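Firkwood Players need a backstage manager for the spring show. The post is part-time, it is paid (modestly), and it comes with a key to the costume store that works if you lift the door as you turn it.

The play is *The Birkett Inheritance*, a family drama in which eleven relations argue over a will and one of them spends the second act in a Parka, for reasons the author has declined to share. Karla Cortés is directing. She has strong views on furniture.

## What you would be doing

- Running the backstage side of 10 performances and the rehearsals before them
- Keeping the props table in order, including the will, of which we have several and need the right one
- Giving cues to a cast who will all say they were about to go anyway
- Seeing that everyone has something to drink

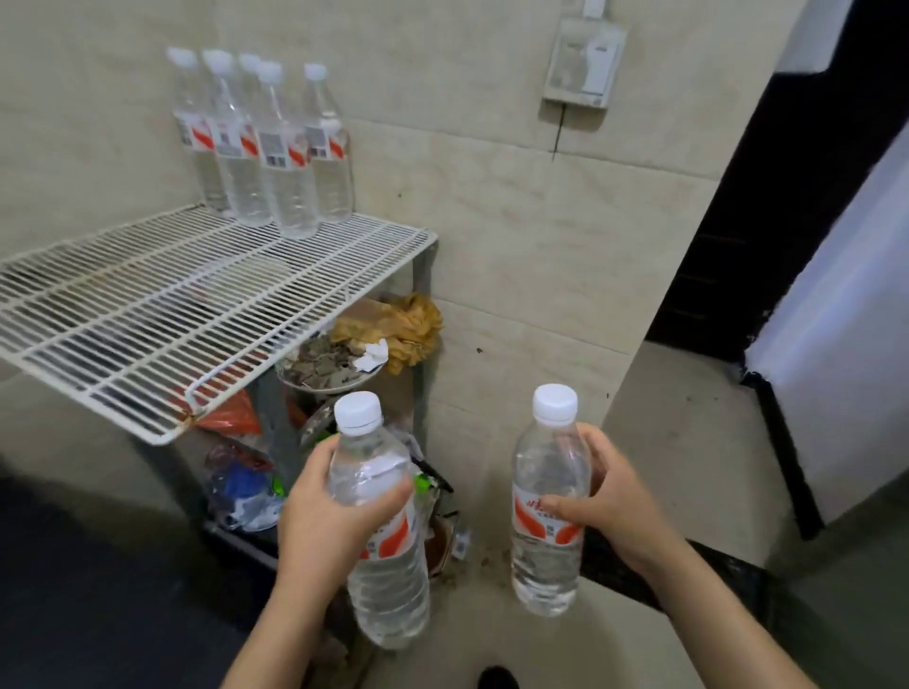
*Water for the cast, on the wire shelf by the tiled wall.*

The last of these sounds trivial until you have watched the reading of the will delivered by a man with a dry throat. The hall heating has two settings, off and August, and we rehearse in the second.

## Who might suit

We would like someone who has worked backstage before, whether for a school, a club or a proper theatre with curtains that meet. You should be calm, able to lift one end of a sofa, and willing to tell an actor that the interval is over. A driving licence would help, as the set lives in Clorkberg and has to be fetched.

You do not need to like the play. Several of the cast are still making up their minds.

## Hours and pay

Rehearsals are on weekday evenings and last 3 hours, or until Karla is happy. The fee is £1102 for the whole run, paid in two halves, the second once the set is back in Clorkberg. We cover petrol. We feed you on show nights, usually with a pie.

## How the evenings go

1. Doors are unlocked and lights go on. The third switch does nothing and may be ignored.
2. Furniture is set out to the marks on the floor – the blue tape is ours, the yellow belongs to badminton.
3. Bottles are handed to whoever is on first. 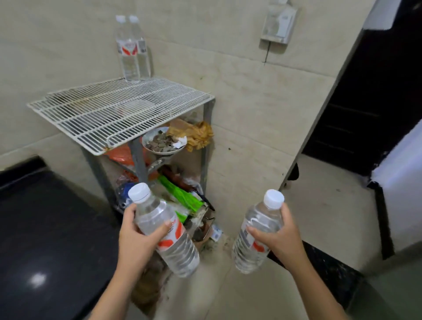 4. The cast warm up, which is noisy and best spent checking props.
5. We start, and later we stop, and the chairs go back in stacks.

## How to apply

Write to Heriberto Medrano, our production secretary, at the Firkwood hall. A page is plenty. Tell him what you have worked on, which evenings you cannot do, and the worst thing that has gone wrong on your watch. He will ring those we would like to meet, and the chat takes place over tea with Karla present.

Letters should reach us by Mon 1 December. You must be 19 or over, as the job includes locking up.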